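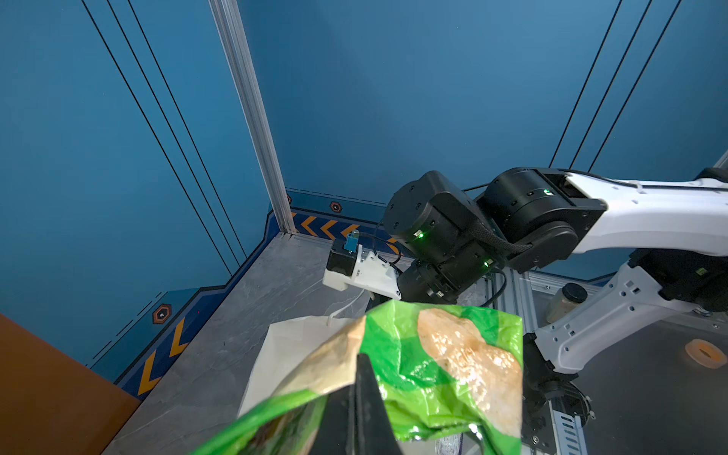
What is Flukorow?

Flukorow is a two-arm robot cell that we are building in a shared workshop. It does small handling jobs on a tabletop, mostly packing and unpacking. The plans, the parts list and the control scripts are on the project page, and anyone can copy them.

How much has it cost so far?

The total stands at $1,771 for everything except the arms, which we bought used as a pair before we started keeping a log. The aluminum extrusion was the biggest line. Filament was the smallest.

Do I need two arms?

No. The first version ran on one arm and could pick up boxes and jars. Bags are harder with one arm, as the opening tends to close when you reach for it. If you only want to move rigid objects, build half of it and leave room on the frame for later.

Which parts are printed?

The gripper brackets are. We are on revision 8 of the bracket. Revisions before 6 cracked at the motor screws, so please don't print those even though the files are still in the folder. Use four walls and 50 percent infill. Print it lying on its back or the layers will split along the finger mount.

Why flexible fingers?

Stiff fingers tore thin plastic and crushed paper. The flexible ones bend before they do damage. They also slip more, and heavy items are still a problem. A strip of rubber on the inside face helps some.

What software does it use?

Motion runs on Utus, our own set of Python scripts. Job order is handled by Skedura, a small scheduler that also came out of this workshop. You can run Utus without it. Start both from the same folder or the config file won't load.

My arm stops partway through a move. What should I check?

Check the cables first. If the slack is too short at the elbow, the connector works loose when the wrist turns. Leave a loop there and run through the full range by hand with the power off. If the cable is fine, look in the Utus log for error 51. It means the joint went over its current limit, and the usual cause is a speed setting left too high after a test.

Can I see it running?

The workshop is in the back half of the Gunn building. We are there most evenings after 7. Stay outside the frame while the arms are powered, and ask before touching the stop button box, which has a loose lid.

Can I send in changes?

Yes. Post the file with a note on what you printed it with and how many hours it has run. The next batch of changes gets merged in January.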